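Skusoren 壁の色の呼び名データ（バージョン2）

このREADMEについて

こんにちは。Skusorenは、家の壁の色をみんながふだん何と呼んでいるかを集めた、小さなデータセットです。塗料メーカーのカタログに載っている正式名のほかに、「おばあちゃんちの台所の緑」とか「雨の日の道路みたいなグレー」とか、そういう呼び名がたくさん入っています。私はそっちのほうが好きで、そっち目当てで始めました。

READMEなのに長いです。すみません。使い方だけ知りたい方は「ファイルの中身」と「読み込むときの注意」まで飛んでもらって大丈夫です。それ以外は半分くらい私の作業日記だと思ってください。

きっかけ

引っ越しのときに、前の部屋と同じ色で壁を塗り直したかったんです。ところが缶のラベルは絵の具だらけで読めず、写真は光の加減で全部ちがう色に見えるし、覚えているのは自分が勝手に「冷めたミルクティー」と呼んでいたことだけ。近所の塗料店Clalbergに行ってそのまま伝えたら、店のMirela Trindadeさんが「はいはい、あれね」と言って見本を三枚出してきて、なんと二枚目がそれでした！

感動して、この「あれね」をデータにできないかなと思ったのが最初です。帰りのバスの中でもう列の名前を考えていました（その列名はひどかったので、いまは一つも残っていません）。

Mirelaさんいわく、お客さんが言う色の名前にはかなり癖があって、食べ物で言う人はずっと食べ物で言うし、場所で言う人はずっと場所で言うそうです。試しに手元のデータを並べてみたら、たしかにそういう傾向が見えて、そこからは夜中まで表計算ソフトを開く生活になりました。

ファイルの中身

全部で4ファイルあります。どれもUTF-8、カンマ区切り、改行はLFです。

colors.csv
基準になる42色の一覧です。色ごとにID、Lab値、見本帳での並び順が入っています。Lab値は測色計で見本紙を測ったもので、実際に壁に塗った状態の値とは別物です。ここはよく聞かれるので先に書いておきますね。壁に塗ると下地やローラーの跡でけっこう変わります。

names.csv
本体です。色のIDと、それに対する呼び名と、誰が言ったか（匿名のID）が一行ずつ入っています。同じ人が同じ色に二つ三つ名前をつけていることもあって、その場合は行を分けて、order列に言った順番を入れてあります。最初に出てきた名前と、少し考えてから出てきた名前はだいぶ雰囲気がちがうので、ぜひorder列を見てください。私がいちばん好きな列です。

people.csv
答えてくれた25人の情報です。といっても、年代の区分、ふだん使う言語、自分で壁を塗ったことがあるかどうか、の三項目だけ。職業と住所は最初から聞いていません。

notes.csv
聞き取りのときのメモです。「見本を窓際に持っていってから答えた」「言ってから笑った」「前の回答を取り消したいと言われたが、両方残すことで了承」みたいなことが書いてあります。整形はあまりしていません。読み物としてどうぞ。

集め方

やり方はとても地味です。私が見本帳を持って会いに行って、一色ずつめくって「これ、何色って呼びます？」と聞く。それだけです。順番は人ごとにシャッフルしました。最初の数人は見本帳の順番どおりに聞いてしまっていて、そうすると前の色に引っぱられて「さっきのより薄いやつ」ばかりになるんですよね。この人たちにはあとで聞き直しをお願いしました。快く付き合ってくれて本当にありがたかったです。

照明はそろえたかったのですが、人の家にお邪魔している以上そこは限界がありました。なので、聞いたときの明かりをlight列に「昼の窓」「電球色」「蛍光灯」「その他」で残しています。「その他」は、たとえば冷蔵庫の扉を開けた明かりで見た人がいます。どうしても冷蔵庫の明かりで見たかったらしいです。

見本紙は手のひらくらいの大きさで、つや消しで統一しました。つやありも試したのですが、反射のことばかり話題になってしまったのでやめました。

名前を思いつかないときは、無理に答えてもらわず空欄にしています。空欄は欠損というより「名前がない」という回答なので、欠損値の処理で消してしまうとちょっともったいないです。name列が空で、asked列が1なら「聞いたけど名前が出なかった」、asked列が0なら「そもそも聞けなかった」です。途中で赤ちゃんが起きた回がありまして、0はほぼその回です。

言葉のゆれについて

表記は基本的に言われたとおり、聞こえたとおりに残しました。「ねずみ色」「ネズミ色」「鼠色」は本人に書き方を確認して、その人の書き方にしています。まとめたい場合のために、norm列に私が勝手に正規化した形も入れてあります。勝手に、です。意見のちがう方は自分の基準でやり直してください。

英語やドイツ語、ポルトガル語で答えた人もいます。訳は入れていますが、訳した瞬間に味が抜けるものが多くて悩みました。ドイツ語の部分はSieglinde Tiedemannさんに見てもらっていて、私の訳はだいぶ直されました。特に「くすんだ」にあたる言い方が何種類もあって、私はそれを全部「くすんだ」で片づけていたんです。直されたあとの訳は「ほこりっぽい」「曇った」「色あせた」に分かれています。バージョン1とくらべてnorm列が変わっているところは、だいたいここです。

ポルトガル語はMirelaさん。店番の合間に電話で聞いたので、メモに塗料の注文が混ざっていたことがあります（消しました）。

読み込むときの注意

呼び名の中にカンマが入っているものがあります。「薄い、でも寒くない青」みたいな答えです。ダブルクォートで囲んであるので普通のCSV読み込みなら問題ないはずですが、カンマで単純に分割するスクリプトだと列がずれます。私も一回やりました。列がずれたまま集計して「寒くない青」という年代の人が出現しました。

色のIDは先頭にゼロがついた文字列です。表計算ソフトで開いて保存するとゼロが落ちて、ほかのファイルと結合できなくなります。文字列として読み込んでください。

絵文字で答えた人が一人います。name列にそのまま入っています。古い環境だと豆腐になります。

Lab値の白色点はD50です。画面に表示したくてsRGBに変換する場合は、D65への変換を忘れずに。忘れると全体に黄色っぽくなって、「このデータ、日焼けしてませんか」というメールが私に届きます（届きました）。

バージョン1からの変更

色を増やしました。前は白とベージュばかりで、濃い色がほとんどなかったんです。自分の趣味がそのまま出てしまっていました。Yaroslav Polishchukさんから「うちの壁の色がどこにも見つからない」と言われて、暗い緑、暗い青、れんが色、墨に近い茶色などを足しました。彼の家の壁は、このデータでは「夜の温室」という名前になっています。命名は本人です。いい名前ですよね。

light列は今回からです。バージョン1の分は私の手帳から起こしたので、一部「不明」になっています。

重複していた人のIDを一つ直しました。Freya Birkettさんが集計していて、同じIDの人が食べ物派と場所派の両方にいるのを見つけてくれました。別々の二人に同じ番号を振っていました。完全に私のミスです。

見本帳の並び順も変えています。バージョン1の並び順で何か作っていた方は、colors.csvのold_order列を使ってください。

いまのところ見えていること

ちゃんとした分析はFreyaさんのほうがずっと上手なので、私からは感想だけ。

薄い色は食べ物にたとえられやすいです。ミルク、豆腐、バター、うどんのつゆ（関西風と指定あり）。反対に濃い色になると場所と時間帯が増えます。森、地下室、閉店後のバー、夜明け前の港。真ん中くらいの明るさの色がいちばん名前に困るようで、空欄もここに集中していました。

それから、壁を自分で塗ったことのある人は、最初の答えで塗料の種類や塗り心地の話をしがちです。「二度塗りしないとだめな黄色」というのが入っていて、私は深くうなずきました。あの黄色は本当に二度塗りしないとだめです。三度かも。

人によって割れる色、割れない色

意見がそろったのはクリーム色と濃紺で、ほぼ全員が似たような名前を言います。ちょっとつまらないくらいに。

すごく割れたのがティールでした。青と言う人と緑と言う人がきれいに分かれて、同じ家の中でもめたりします。濃いほうのティールになるとますます割れて、「湖の底」「古い教科書の表紙」「カモの頭」「病院の廊下」まで出ました。同じ色ですよ、これ全部。Beverley Tindallさんは電球色の下で「緑」、昼の窓で「青」と答えていて、order列とlight列を合わせて見るとその迷いっぷりがよくわかります。

ティールは隣に何があるかでもずいぶん変わって見えます。暗いティールの壁に明るい木のタンス、という組み合わせだと、私は木の黄みにつられて壁が少し青に寄って感じるんですが、Yaroslavさんは断固として緑だそうです。見本紙だけで聞いたこのデータには、そういう隣の色の影響は入っていません。いつか家具ありの聞き取りもやってみたいなあと思っています。

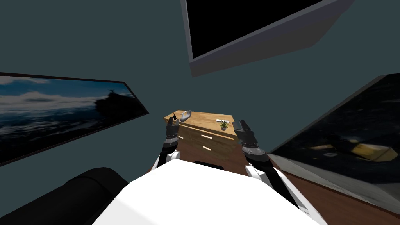
向いている使い方、向いていない使い方

色の言い表し方をながめたい人、授業で小さな表データがほしい人、小説に出てくる部屋の壁の色に名前をつけたい人には、たぶん楽しんでもらえます。Marsdenの町の読書会では、色名だけ見せて色を当てる遊びに使ってくれたそうです。「うどんのつゆ」が一番もめたと聞きました。そりゃそうです。

塗料を選ぶ根拠にするのはやめてください。「冷めたミルクティー」を塗りたくなっても、まず見本をもらって、自分の部屋の壁に貼って、朝と夜に見てください。お店の人に相談するのがいちばん早いです。

人数が少ないので、「何歳の人はこの色をこう呼ぶ」みたいな一般化にも使えません。答えてくれた人の多くは私の知り合いか、知り合いの知り合いで、壁の話を長々としてもいいと思ってくれた人たちです。その時点でもうだいぶ偏っています。

答えてくれた人のこと

全員に公開の了解をもらっています。あとから取り下げたくなったら連絡をもらえば次のバージョンで消しますし、一人分まるごとでも、一つの名前だけでもかまいません。このREADMEに名前が出ている人には、それぞれ別に了解をもらいました。名前が出ている人と匿名IDの対応表は公開していませんし、聞かれても教えません。

notes.csvからは、家族の名前や住んでいる場所がわかりそうな部分を抜いてあります。もし抜き忘れを見つけたら、公開の場に書く前にメールで教えてもらえると助かります。

道具

聞き取りの記録にはTellowというメモアプリを使って、あとでCSVに書き出しました。書き出しのときに改行が消えるので、notes.csvで文がやけに長くつながっているところはそのせいです。直そうと思いつつ、読めるのでそのままになっています。

ライセンスと引用

CC BY 4.0です。引用するときは「Skusoren 壁の色の呼び名データ、バージョン2」と書いてください。絵やお菓子や手芸に使った場合は、よかったら見せてください。論文より先にそっちを見に行きます。

これからやりたいこと

天井の色。みんな天井は「白」としか言わないんですが、見本を並べて聞いたら絶対いろいろ出てくるはずです。

玄関ドアの色も。こちらはもうMirelaさんが店のお客さんに聞き始めていて、「郵便屋さんに褒められた赤」というのが届いています。

まちがいの報告、うちの地方ではこう呼ぶという話、ティールは青だ緑だという抗議、どれも歓迎です。返事は遅いですが全部読んでいます。5月は自宅の廊下を塗る予定なので、いつもよりさらに遅くなります。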